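Virkstead Gripper Care Kit for Two-Arm Cells

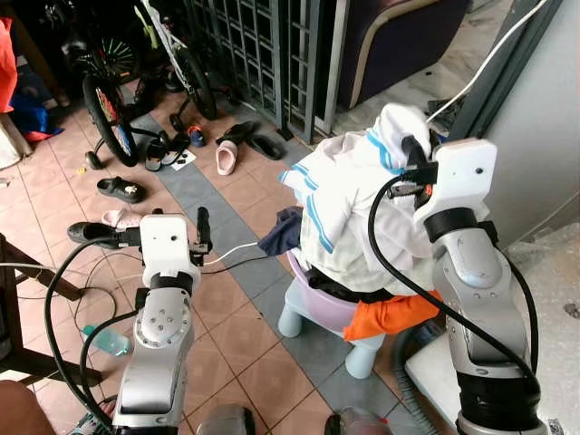
Jaw pads wear out, cables rub, and screws work themselves loose at a pace best described as personal. The Virkstead kit covers all of it: 3 pairs of replacement pads, cable sleeves, thread lock and a hex key you will lose by May.

Change pads every 400 hours on laundry work, or at some 3,000 grips – whichever you remember to log. Power down first. Wipe the jaws, fit the pads, then re-zero both grippers. Leave slack in the cable loop at the wrist; a tight one looks tidy right up to the repair bill.

Part no. 710. Fits Sarkley arms. Does not fold shirts.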